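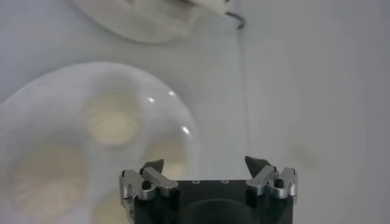

丸形ビスケットの成形と盛り付け手順

本ページでは、淡い焼き色に仕上げる丸形ビスケットについて、生地の調製から白い平皿への盛り付けまでを順に記載する。表面に浅い筋を付けるタイプを対象とし、型抜きは行わない。レシピの原型はKadri Lepikの講習用配合で、家庭用オーブンに合わせて水分と焼成時間を調整した。

1. 材料

薄力粉 200 g
無塩バター 90 g
粉糖 70 g
卵黄 1個分
牛乳 8 g
塩 ひとつまみ
打ち粉 適量

バターは室温に戻し、指で押して抵抗なくへこむ状態にする。溶けたものは使用しない。冷蔵庫から出した直後のバターを電子レンジで軟化させる場合は、低出力で短時間ずつ加熱し、そのつど上下を返す。粉糖はコーンスターチ入りでもよい。グラニュー糖で代用すると表面がざらつき、筋が崩れやすくなる。

2. 器具

ボウル、ゴムべら、粉ふるい、めん棒、天板、オーブンシート、冷却用の網、フォークまたは筋付け用のへら、平皿。

皿は縁が緩やかに立ち上がった白無地の光沢皿が扱いやすい。菓子の色が淡いため、柄物の皿では筋が目立たなくなる。マット仕上げの皿は粉が付着すると拭き取りに手間がかかる。当方ではTrimanoの皿を使っているが、同程度の深さであれば種類は問わない。

3. 生地の調製

3-1. バターをゴムべらで練り、均一なクリーム状にする。泡立て器は使わない。空気を含みすぎると焼成中に生地が広がり、輪郭が不揃いになる。

3-2. 粉糖と塩を加え、粉気がなくなるまで混ぜる。

3-3. 卵黄と牛乳を合わせ、2回に分けて加える。分離した場合は、薄力粉を大さじ1だけ先に入れて混ぜるとまとまる。

3-4. 薄力粉をふるい入れ、切るように混ぜる。粉が見えなくなった時点でやめ、ひとまとめにして平らな形に整える。

3-5. ラップで包み、冷蔵庫で1時間休ませる。室温の高い時期(6月以降)は1時間半とする。一晩置いてもよいが、その場合は作業の10分前に取り出しておく。

4. 分割と成形

4-1. 生地を棒状に伸ばし、均等に切り分ける。大きさの差が気になる場合は秤を使う。

4-2. 手のひらで転がして球にする。表面にひびが出る生地は冷えすぎている。数分置いてから再度丸める。

4-3. 軽く打ち粉をした台に置き、めん棒または平底のコップで押して厚さ5 mmにする。回しながら押すと形がゆがむため、真上から力をかける。

4-4. 中央から外側へ向けて、放射状に浅い筋を付ける。深さは厚みの3分の1まで。フォークを使う場合は歯の先を寝かせ、刺さずに押し当てる。

4-5. 縁を指の腹で一周なでて角を落とす。角を残すと、その部分だけ先に色が付く。

4-6. 天板に並べ、冷蔵庫で15分冷やす。間隔は2 cm以上空ける。

5. 焼成

オーブンは170℃に予熱する。予熱完了の表示が出てから5分待って天板を入れる。

下段寄りで14分焼き、天板の前後を入れ替えてさらに3分焼く。焼き上がりの目安は、全体が淡いベージュで、裏面の縁にだけ薄く色が付いた状態である。表面が茶色くなるまで焼くと筋の陰影が出にくくなる。

旧型のZulten製オーブンのように上火が強い機種では、温度を10℃下げ、後半の焼成を5分に延ばす。庫内温度計があれば実測値を優先する。

焼き上がった直後は軟らかい。天板の上で5分置き、形が安定してから網に移す。

6. 盛り付け

6-1. 皿を乾いた布で拭く。光沢皿は指紋と水滴の跡が目立つため、縁の内側まで拭いておく。

6-2. 完全に冷めたビスケットを、筋のある面を上にして置く。温かいうちに置くと裏面に湿気がこもる。

6-3. 皿の中央付近に1枚目を置き、残りをその周囲に配置する。積み重ねると筋が隠れ、表面も擦れる。

6-4. 枚数が多い場合は皿を2枚に分ける。手前の皿を取り分け用、奥の皿を補充用とすると、食卓で皿を動かす回数が減る。

6-5. 台に落ちた粉は乾いた刷毛で払う。濡れ布巾で先に拭くと、白い天面では粉が伸びて曇りになる。

7. 不具合と対処

焼くと広がる:バターの軟化過多、または成形後の冷却不足。4-6の冷却を25分に延ばす。

筋が消える:切り込みが浅いか、生地の水分が多い。牛乳を5 gに減らす。

中央がふくらむ:3-1で空気が入っている。次回は練る時間を短くする。今回分は、天板から移す前に平らなへらで軽く押さえる。

縁が割れる:生地の乾燥。分割後、使わない分にはラップをかけておく。

8. 保存

密閉容器に乾燥剤とともに入れ、常温で5日。容器はCaroの浅型がビスケットを立てずに入れられる。段を重ねる場合はオーブンシートを間に挟む。

生地の状態で冷凍する場合は、4-5まで済ませてから1枚ずつ離して凍らせ、固まった後に袋へまとめる。凍ったまま焼成できるが、前半の焼成を2分延ばすこと。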